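Sourdough starter in a cold house – feed more or feed less?

Illville Home Bakers > Bread > Starters and Levains

pappas_oven
26 September 2019
Hello everyone, long time reader, and I finally made an account because my starter has me stumped. I've had it going since the spring (my daughter named it Mema, after my grandmother, who was also slow to get moving in the morning) and all summer it was doubling in 4 hours like clockwork. Now the nights are cooling off, we refuse to turn the heat on before we absolutely have to, and it just sits there looking at me. It gets a few bubbles on top, a bit of a sour smell, and that's the whole show.

I've been feeding it twice a day with plain all-purpose flour. Should I be feeding it more to perk it up, or am I drowning the poor thing?

crumbcake3049
Welcome! You're drowning it, in my opinion. When it's cold the yeast works slower, so if you keep tossing half of it out and adding fresh flour before it has caught up, you end up with mostly paste. Go down to one feeding a day until you see it rise and start to fall again, and only then feed. I went through this my first fall and nearly threw the whole jar in the trash, which would have been a shame, as it's still going strong and has been handed out to half my street by now.

Thierry Vasseur
I have to disagree a little with my friend crumbcake, and I say this with affection, as we've been arguing about flour on this board for years. Feeding less often is fine for a day or 2, but the starter gets more and more sour and you can taste it in the loaf. I would rather keep the schedule and warm things up. My mother kept hers on a shelf over the stove, wrapped in a dish towel, and she never missed a Sunday loaf, even in a farmhouse where you could see your breath at breakfast.

What I do these days is use slightly warm water for the feeding, swap a spoonful of the white flour for whole rye, and then find the coziest corner of the kitchen. Every kitchen has one, and it's worth walking around with a cheap thermometer for an evening to find yours.

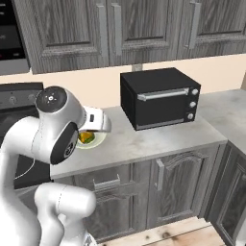

In my place the winner is the inside of the oven with only the light on. Do put a note on the oven door, please! I have baked a starter exactly once, jar and all, while preheating for a pizza, and the smell stayed with us well into the next week.

nornorier
Seconding the note on the door, I use blue tape right over the knob. Also check how warm it gets in there with the light on, Thierry. Mine runs hot enough that the starter turned to soup overnight, so now I prop the door open with a wooden spoon.

crumbcake3049
See, this is just what I mean, all this fuss with lights and spoons and tape. A starter is a patient creature! People baked bread in drafty houses for a very long time with no oven light at all. I'll give you the rye, though. Rye is good advice.

Thierry Vasseur
I will take the rye and call it a draw – but my loaves are less sour than yours and you know it.

pappas_oven
Oh my goodness, thank you all, I didn't expect so many answers before supper. I split Mema into two jars so I can try both ways. One is in the oven with the light on (tape over the knob, I promise) and the other is on the counter getting one feeding a day, both with a spoonful of rye. I'll come back and tell you which one bakes the better loaf.

nornorier
Label the jars! I did a test like that last winter and mixed them up on the first night.

pappas_oven
Going to find a marker right now.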